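Rollover data

Rollover data is mobile data that a customer has paid for but not used by the end of a billing period and that the carrier adds to the next one. It is offered on both prepaid and monthly plans, usually with limits on how long the data can be kept.

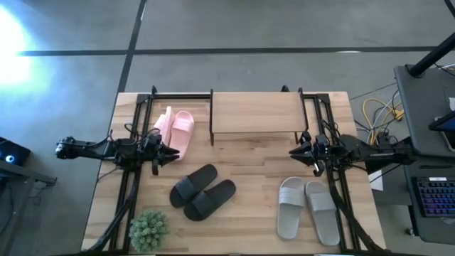
How it works

A plan with rollover keeps two balances: the regular allowance for the current month and the data carried over from before. Carriers differ on which is used first. Golellow takes from the carried-over balance first, so older data is less likely to expire. Endlow takes from the regular allowance first, and a customer who never goes over it will lose the carried-over data when it runs out.

Most plans let unused data last for one extra billing period. A few allow up to a year. Data bought as a one-time add-on is often left out.

Limits

Carriers commonly cap the amount that can be saved. On Golellow's basic plan the cap is 700 MB. Its larger plan allows 3,000 MB. Amounts under 100 MB are dropped at the end of the month and do not appear in the account.

Carried-over data is normally lost if the customer changes plans, misses a payment or moves the number to another carrier. Data used while roaming is counted separately.

History in Drirkden

The first carrier in Drirkden to offer rollover was Cai, a small prepaid company that leased space on Endlow's network. It began in November with a single plan that carried over up to 290 MB. Endlow followed with its own version -- at first only for customers on two-year contracts -- and opened it to all monthly customers on Jul 26, 2019.

Cai later replaced rollover with a refund, paid as credit toward the next bill. Existing customers could keep the older plan.

Criticism

Consumer groups have argued that the order in which balances are used matters more than the size of the cap, and that it is rarely explained at sign-up. Carriers have answered that both balances can be checked in the account menu.

See also

Data cap
Prepaid mobile phone
Shared data plan
Zero-rating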